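Two Languages Over One Kitchen Table

When Chathurika Bhattacharjee moved to Clundirwood nine years ago, she knew three words of the local language, and one of them was "potato". Today she runs a small repair evening in the library, every Tuesday, where people bring clothes with holes and broken zippers. I met her there in May, before the doors were open.

"In the beginning I did not want to teach anybody," she told me. "I wanted only to sit with people and have something in my hands. If you have a needle, you do not need to talk so much, and then after some time you talk anyway."

She learned to mend from her grandmother, who had a tailor's table under the stairs in the family house. The grandmother was strict. A seam which was not straight had to be opened again, even if it was late and the children were crying. Chathurika laughs when she remembers this, but she says that she does the same with her own work.

Her first student was Kerstin Løken, a neighbor from the second floor. Kerstin had worked 19 years in the office of Nustarwood, a furniture maker, and she had never sewn a button.

"I always threw the things away, or I put them in a bag and forgot the bag," said Kerstin. "Chathurika saw the bag in my hallway. She did not ask me. She took it to the kitchen table and opened it." 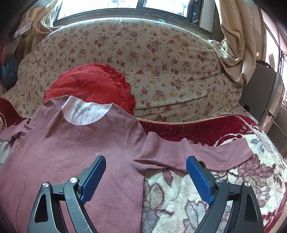 A pink sweater with long sleeves, spread out flat.

The two women met in that kitchen for one winter. Kerstin taught Chathurika the words for things: thread, lining, cuff, sleeve. Chathurika corrected the stitches. They still disagree about who had the harder lesson.

I asked what people bring most often. "Knitted things," Chathurika answered at once. "And trousers, always at the same place, between the legs. They are ashamed to show it. I tell them everybody walks, so everybody has this hole."

She takes no money for the evenings. Roughly half of the thread comes from Majumder, a fabric shop near the station that is closing down, and the rest she buys herself. She does worry about the autumn, when the library will have shorter hours.

Kerstin has already offered her own kitchen again – it has room for six people, if two of them stand. Chathurika has not yet said yes. "The light is bad there," she said, and went to unlock the door.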